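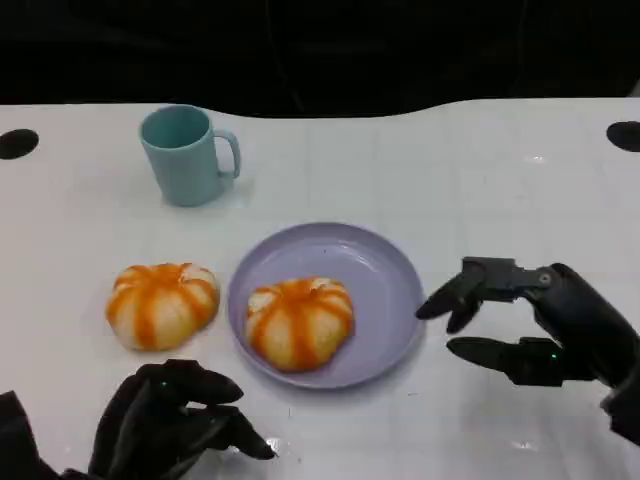 Morena Marino wrote in the margin of my last entry that she wouldn't touch the Stendell bellows at all until we've had the reservoir off and looked at the frame underneath, and that a chapel organ which has wheezed through every hymn for years can wheeze through a few more. She's right, of course, and I've moved the leather order back.

Stendell chapel organ, April, started 8:40 in the morning

Where we are: the inventory is finished at last. It came to 599 pipes, counting the dummies in the front, and 18 of them need real work (split feet, mostly, and two stopped wooden ones with caps that spin around when you so much as look at them). The rest want cleaning and a gentle hand. I had been dreading a much longer list, so I treated myself to a second coffee and then wrote all the labels over again because my sevens look like ones.

I spent the first part of the morning on the wind. With the blower running and every stop pushed in, I could still hear air getting away behind the left side panel, a long soft hiss that goes up a little when the reservoir is full. I held a strip of tissue paper along the seam and it fluttered at the back corner and again near the hinge. The old patch there is cloth over glue, and somebody went over it later with what I take to be bathroom sealant. It comes away in rubbery crumbs — very satisfying, I have to admit, but it leaves a film, and new leather won't stick to that.

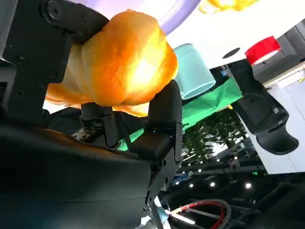 The film came off best with a dull scraper and warm water on a rag, wrung out well, a hand's width at a time. Alcohol only smeared it. I'd say give the wood a night to dry before sizing it, and keep the heater well away, as the panel has one crack already and I don't want to be the person who adds another.

The Grukix humidity logger is sitting inside the case by the swell box. Please don't move it! The congregation turns the heating up before the service and off right after, and I'd love to see what the wood goes through.

Still to do before the next visit:

1. Ask Zuccaro whether they can hold the sheepskin for us until Morena has seen the frame. Order reference ends in 752.

2. Bring the long clamps back from the Lokasance bench, and the cork pads with them.

3. Find out who has the key to the little door behind the pulpit. The wind trunk runs right past it and I'd like to get a lamp in there.

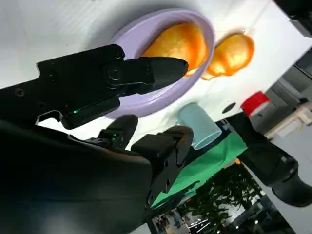
4. Try the two loose stoppers with thin leather first. If they hold pitch, leave them be and don't get clever.

5. Write to the chapel and tell them the organ can be played until we take the reservoir out, but please, no full chords with the trumpet drawn.

Left at 3:15, blower off, case locked. The middle octave of the flute sounds lovely with the dust out of it, and I played it rather longer than tuning called for.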